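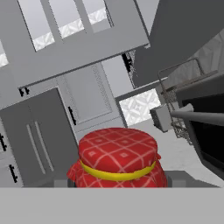
Red jar, grey kitchen: an attempt under way in one of the Zornance scenes.

Keep the wobbly ones

I have spent most of my working hours since September moving a jar around a kitchen that doesn't exist, and I would like to argue that this is one of the best jobs going. I would also like to argue that most of us who do it are throwing away the good stuff.

The set-up at Furtună is simple enough. There is a simulator, Zornance, with a stack of kitchens in it. There is a simulated arm with two fingers. A person sits at a desk with a hand controller and steers the arm through a chore, and the whole attempt gets saved: what the cameras saw, where the joints were, what the hand asked for. Later on a learning system is trained on the pile and tries to do the chore by itself. We call each saved attempt a take, like film people, and we call the pile Ronen, after the street the first office was on.

When I joined, the rule for Ronen was that a take had to be clean. You reached, you closed the fingers, you lifted, you carried, you put the thing down, and if any of that looked clumsy you pressed the red key and the take was gone. I thought this was sensible. I was proud of my clean takes! There is a real pleasure in getting the reach just right, with your wrist already turning to meet the object before you have consciously decided to turn it, and after a week or two I could do the jar almost without looking at the side view.

Then we trained on 600 of these lovely things and the policy was hopeless in a very particular way. As long as everything went as it had gone for us, it was beautiful to watch. The moment the fingers touched down a little to one side, it had no idea what to do. It would carry on with the lift, holding air, and travel across the kitchen with great confidence to put nothing on the shelf. It had never once seen a person miss, so it had never seen a person notice a miss and go back.

None of this is news to anyone who has read the older papers on learning from demonstrations. The trouble of drifting off the path you were shown has been understood for a long time, and there are clever remedies for it, most of which involve letting the policy run and having a person take over when it goes astray. I'm all for those. What bothers me is that we go to such lengths to collect corrections afterwards when our own hands were producing them all day long, for free, and we were binning them with the red key.

So my first claim is that you should keep the wobbly takes. Keep the one where you came in too high and had to back off. Keep the one where you nudged the jar, waited to see where it would settle and went round to the other side. A person recovering from a small mistake is showing the system something that no flawless take contains, and they are doing it with exactly the same body, camera and controls that the system will have to use. It's hard to think of a more useful thing to write to disk.

There are limits, of course. A take in which I put the jar in the wrong cupboard is not a wobble, and if it goes in the pile at all it should go in with a label that says so. I have also been guilty of long pauses where I was drinking tea, and a policy trained on enough of those learns to stand still and think about life. We trim the tea. But we trim it afterwards, with the whole take in front of us, and the person at the desk no longer gets to decide in the heat of the moment that a thing was too ugly to save.

My second claim is about objects, and the jar is my favourite witness. It has a red cloth over the lid in a check pattern, held round the neck by a yellow band, and the cloth flares out over the shoulders. From the point of view of a gripper this is a wonderfully rude object. Where does it end? If you go by colour, the cloth looks like part of the body. If you go by outline, the jar is wider than the part you can usefully squeeze. In our early scenes we had mostly plain blocks and mugs, and everybody got very good at them, and I think we all believed that we were getting good at grasping. We were getting good at mugs.

When the jar was added, the people doing takes grumbled. I grumbled too. Then I noticed that my takes with it were more varied than anything I had recorded before, simply from the shape making me choose. Sometimes I went for the band, sometimes lower down, sometimes at a slant. Seven of us were doing takes at that point and no two of us favoured the same approach, and we had some quite heated talks in the corridor over whose was correct. Lovely talks, too! But I now think "correct" was the wrong thing to be after. If seven people find different ways to hold a jar, a pile with all of those ways in it is a better pile.

I know the objection. Mixed strategies can confuse a learner. Show it half the people going left and half going right and a simple enough model will split the difference and go straight into the middle. That was a fair worry for the models of a few years ago, and it's still a fair worry if you only have a handful of examples. The newer methods are a good deal better at holding several options in mind and then committing to one. I would sooner fix the learner than ask every person at the desk to move like the same person.

My third claim is the one I get teased for, and it concerns viewpoint. Anyone who steers an arm like ours learns to live with a tilted room. The camera rides with the hand, so as you roll the gripper to meet something, the worktop goes uphill and the cupboards lean over you. New people hate it. They try to keep the horizon level, as if they were taking holiday snaps, and to do that they stop rolling the wrist, and their takes come out stiff and samey. I used to tell them to get over it. These days I tell them to enjoy it, which works much better. Once you stop treating the slope as a mistake and start reading it (the room is leaning, so the hand must be leaning) you find you can do most of the job from that one view, and your movements become freer.

A system trained on those freer movements has seen the kitchen from all sorts of slants. It has seen the oven as a huge dark shape filling one side of everything and it has seen the far window lying at an angle. Nothing about a slant surprises it. We tried this out in a modest way last winter: 200 level-horizon takes against 200 from people who had been told to roll the wrist as much as they pleased, same kitchen, same jar. Over 100 trials each, the second policy was plainly the better of the two when the jar had been shifted from its usual place. One kitchen and one jar don't make a law of nature, and I'd love someone to try it in a bigger way, but I was so delighted that I walked round the building telling people who had come in about the heating.
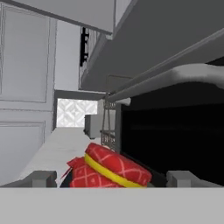 Aurelia Marinescu read a draft of this and wrote back that I was being romantic about hands. Her view is that wobbles are only useful if they are the wobbles the policy will have, and that a person's mistakes come from things a policy doesn't suffer from, such as boredom, a stiff shoulder or a lagging screen. "You are collecting the recoveries you happen to need," she wrote, "and hoping they are the recoveries it needs." She would put the effort into scripted disturbances. Shift the jar by a known amount in the middle of the reach, and have the person deal with it, and then you know what you have covered and what you haven't.

I think that is a very good point, and I've changed my mind by about half. The shifts are easy to do in Zornance, and we have begun adding them to some of the sessions. They're great fun, too – you are on your way down to the lid and the thing hops sideways like a startled pigeon. What I'd hold on to is that scripted trouble only covers the trouble you thought of. My stiff shoulder is a nuisance, but it has put the gripper in places no script of mine would have put it. I would like both sorts in the pile, marked so that we can tell them apart.

Marking them is where I'd spend money if I had it. At the moment our notes on a take are a single line, typed at the end by someone who already wants to start the next one. Half of mine say "fine". The Bultano controller has a spare thumb button that nobody had given a purpose, and for the past month I've been pressing it whenever I feel a take going wrong and again when I feel I've got it back. It costs me no thought at all. Already I can pull out every recovery I made on a given afternoon and watch them in a row, and it's the most instructive thing I have seen in this job. I go back a little further than I need to, every time. I'd never have known.

I would love other groups to try the thumb button and tell me what they find, especially anyone working with a real arm, where the wobbles have consequences and people may be shyer about them. And if you are running a collection effort with a red key on the desk, have a look at how often it gets pressed in the last hour before lunch. Ours now asks you to confirm, and it moves the take to a folder we can still open.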